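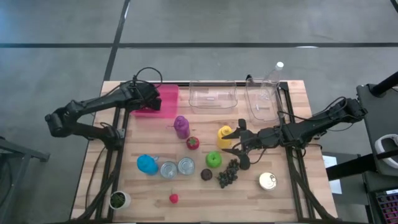
Sorting table, main hall: open bins along the back, unsorted items in front.

From: Aurelia Schwaiger
To: Borkeck Pantry and Play Store members' list
Date: 9 May 2024
Subject: Re: Sorting of mixed donations – where do the odd items go?

Dear members,

Thank you to all who replied to the message from our Mumesance branch, which I quote in full at the foot of this one for those who joined the list after it was sent. I have taken the replies together and set out below the practice we shall follow at Borkeck, Mumesance and Pretmont until the next review in November.

The difficulty is a familiar one. A single donated box may contain food, empty containers and children's play things, and when these are tipped out together the sorter is left with a table such as the one shown at the head of this message. It has a purple bottle, a yellow mustard bottle, a green apple, dark grapes, a toy strawberry and a small round brown item that looks like a chocolate cookie. Several members remarked in their replies that play fruit and real fruit are easily confused at a glance, and I agree that the written guidance did not deal with this.

Containers on the table

The pink bin at the back left is to be used for play items only. The bin is easy to find from any side of the table, and Pretmont has used the same colour for this purpose for two years without complaint. The low clear tub in the middle is for food that needs a second look. The taller clear container on the right is for food which may go straight to the shelves. Sorters should keep to this order from left to right, even where a table is turned to face another way.

Drinks are to stand behind the taller container and should not be placed inside it. Full bottles are heavy, and at Mumesance a tub was cracked last winter when several were dropped in together.

Food and play food

Any fruit, biscuit or similar item which arrives loose must be picked up and handled before it is placed. Where the sorter is certain that it is a toy, it goes in the pink bin. Where the sorter is certain that it is food, it is treated as loose food under section 2 of the pantry rules: whole fresh fruit may be accepted if sound, and unwrapped baked goods may not be accepted in any circumstances. Where there is doubt, the item goes in the low tub and the shift lead decides. A sorter should never taste or bite an item to find out. I should have thought this went without saying, but two of the replies suggest otherwise.

Grapes and other soft fruit should be dealt with before anything else on the table. They mark easily and are best kept clear of bottles.

Bottles and jars

Sauces and condiments are to be stood upright while they wait. The sorter checks the cap, the seal and the date, in that order, and wipes the bottle if it is sticky. Opened sauces are refused. Play bottles from toy kitchen sets are now quite common among donations and some are close to full size, so the cap should be tried before a bottle is put with the food. A bottle with no label and no date is not to be shelved, whatever the sorter believes it to hold.

Quantities on the table

The Hosseinzadeh hall group asked whether a limit should be set. It should. No more than 16 loose items are to be on a table at one time, and the remainder of the box stays closed beneath it. Sorters have found that a crowded table leads to items being pushed towards the bins and dropped in without being looked at. Boxes of tins are not affected and may be counted in as before.

Records

The sorting sheet has been amended. Play items are now entered as a single line by weight, and the old column for "other" has been removed. Branches still holding the previous sheets may use them up, provided that the play items are written in by hand. For information, the three branches together recorded 2301 items last quarter, of which nearly 25 had been entered under "other" with no further note. We could not say afterwards what they were.

Replacement tubs may be requested from me in writing. Please give the size wanted and the branch, and allow for the usual delay in delivery – the clear lids in particular are slow to arrive.

Comments on the above should be sent to the list, so that all branches may read them.

Yours faithfully,

Aurelia Schwaiger
Stores Secretary

----- Earlier message -----
From: Mumesance branch
To: Borkeck Pantry and Play Store members' list
Subject: Sorting of mixed donations – where do the odd items go?

> Dear all,
>
> We should be grateful for guidance on boxes which hold
> both food and toys. At present our sorters put play food
> in whichever tub is nearest, and on one occasion a plastic
> pear was handed out with a family's fruit.
>
> Our questions are as follows. Is there an agreed bin for
> play items? Who decides when a sorter is unsure? May
> loose fruit be accepted at all, or only fruit in bags?
>
> We would also ask whether the line marked "other" on the
> sorting sheet serves any purpose.
>
> With thanks,
> Mumesance branch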